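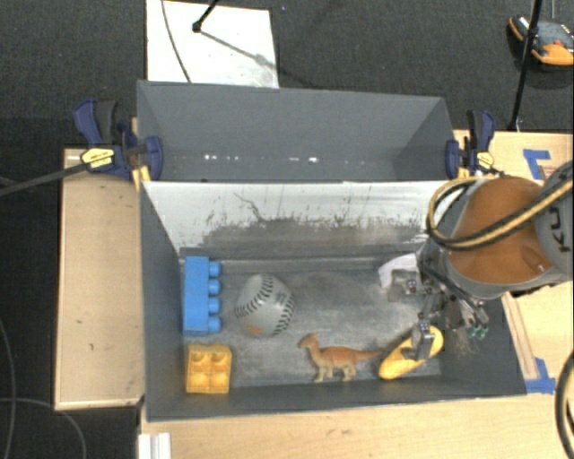 Second Chances, Season Two
Production progress report, August
Prepared for Tralus by Ikard Television
Submitted by Nabila El Sherbiny, series producer

Where we are

Principal shooting on episodes one through five is finished. Episode six loses its last two days to the following month, as agreed by phone. Episodes seven and eight are cast and scheduled but nothing has been shot for either.

Picture lock has been reached on episodes one and two. Episode three is on its second cut, and your notes on the first cut have been worked in except for the note on the cold open, covered under Edit below. Episode four is in assembly.

Casting

The open call closed with 2,288 applications. Last season the strongest stories came in through the web form, and that has held. The phone line took up a lot of staff time and gave us one couple, so we closed it two weeks early and moved that researcher to background checks.

All contributors for the season are now signed, with two backup pairs held for episode eight. Both backup pairs have completed their psychological screening and have been told in writing that they may not be used.

One contributor in episode five asked to withdraw after filming. Adel Abdel Rahman spoke with her twice and she has agreed to stay in, on the condition that her workplace is not named and her brother's phone call is dropped. We accepted both. The call was 40 seconds in the rough assembly and the episode holds without it.

Shoot

The move to the Puvport house has worked. Having the two hosts, the edit producer and the contributor interviews in one building cut out most of the van days that hurt us last season. Sound in the upstairs interview room was poor for the first week. We hung blankets, then rented proper panels, and the recordings since then are clean. The early interviews will need work in the mix, mostly in episode one.

The confrontation for episode four ran past midnight. The crew was paid the overtime rate and the next morning's call was pushed to 11 a.m. That cost us the street exteriors, which were picked up on the Friday.

Edit

The note on episode three asked for the cold open to show the moment the two women learn they have been writing to the same man. We tried it. It gives away the second act, and the middle of the show then has little to do but wait. The cut you will receive next opens on the first message being read aloud and stops before the name. If you still prefer the earlier version, we have kept it and can restore it in a day.

Episode six may run long. There is a second reveal in it that we did not know about when we scheduled the shoot, and the family has agreed to talk on camera. We would like to discuss an extended slot before we cut it down to the regular hour. A decision by the end of next month would let us plan the remaining two shoot days properly.

Graphics for the on-screen messages have been redrawn. Viewers in the test group of 100 said last season's were too small to read on a phone. The new ones are larger and stay up longer, and they have been applied to episodes one and two.

Music is with Abdel Hamid. The main theme is approved. Cues for episodes one and two are delivered, and three is expected with the next cut.

Legal and clearances

Releases are complete for episodes one through four. For episode five we are waiting on one landlord and on the revised release for the contributor mentioned above. The photographs used in the fake profile in episode two belong to a man who had no part in it. He has been found, has seen the segment, and has signed. His face will be blurred at his request.

Budget

Spending is within the approved total. Overtime is over its line, and travel is under by more than enough to cover it. The sound panels were not budgeted and cost $2,560 for the full rental. We have taken this from contingency, along with $700 for the extra screening sessions for the backup pairs. No other contingency has been used.

Needed from Tralus

Sign-off on the episode three cold open.
A decision on the running time of episode six.
The delivery spec for the online extras, which we have only in draft.

Next period

Finish shooting episode six and begin episode seven. Lock episodes three and four. Deliver final mixes for one and two.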